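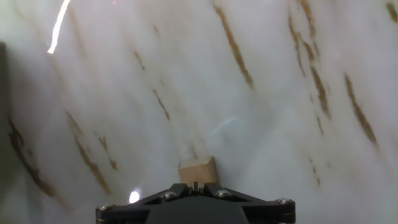
Photo: Wistix

The Seventeenth Stair

My sister says her house in Dorncombe has 17 stairs at night and one fewer during the day. She told me this over the phone in October, in the same voice she uses for the price of heating oil, and then she asked if I could come up and count.

I said people miscount stairs. I said that in the dark you always think there's one more, and your foot comes down hard on the landing and your teeth click, and that's the entire mystery. She said she'd thought of that. She'd had the lights on.

I drove up anyway. It takes most of a day from Plindholm, and I spent it building a case. She had just moved. She slept badly. She had once believed, for an entire summer, that a cough syrup was making her left-handed. By the time I got off the highway I had it all worked out and only needed to hand it over kindly.

She gave me soup and we went and stood at the bottom of the stairs. It was still light out. I went up, touching each tread with my hand like a kid, and got sixteen. I came down and got sixteen. She stood with her arms folded and didn't look pleased or worried.

"Fine," I said. "So it's sixteen."

"It's four-thirty," she said.

I went out to get my bag from the car and took longer than I needed to.

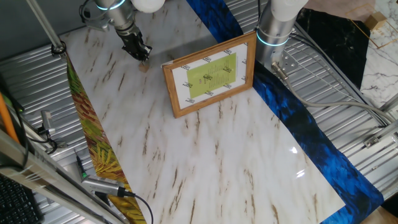 The man next door called over the fence that I must be the one sent to do the counting. It had been the same with the people before her, he said, and with the couple before them, all the way back to 2000 or so, and every one of them had brought in somebody sensible. I asked him what the sensible ones had found. He said they mostly stayed for supper and left early.

I asked if he had ever counted them himself. He hadn't. He had a ranch house and liked it.

That settled it for me. A story that old gets passed along with the keys. The real estate agent lets it slip, the neighbor tops it up, and the new owner does the rest lying awake. I told my sister so while she washed the bowls. She asked if I wanted the blue towel or the green one.

We waited until 8. I put chalk marks on the treads on the way up, one stroke each, with every light in the house burning, and I said the numbers out loud. At the top I stopped talking. Then I said I must have marked one twice, so we checked, and I hadn't.

"Houses move," I said. "Wood swells up when it gets cold."

"Does it," said my sister.

I measured the height of the hallway with the tape from her kitchen drawer. It was the same as it had been that afternoon. I divided it up on the back of an envelope and told her the tape was probably stretched. She held the flashlight for me, though we didn't need it, and after a while she sat down on a step. I couldn't have told you which.

In the morning there were sixteen, with a chalk mark on every one of them. I looked for the spare mark for a long time, on the risers and along the wall and on the soles of my shoes. Then I went down and said I'd stay one more night, just to do it properly, and she put the coffee on.
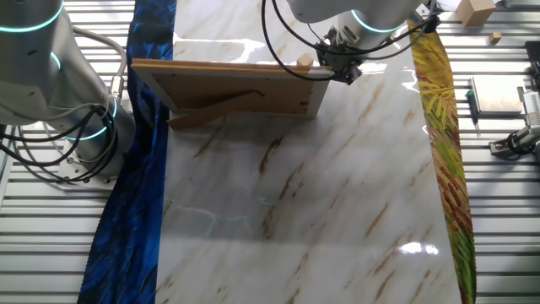
A marble pattern on a glossy white board.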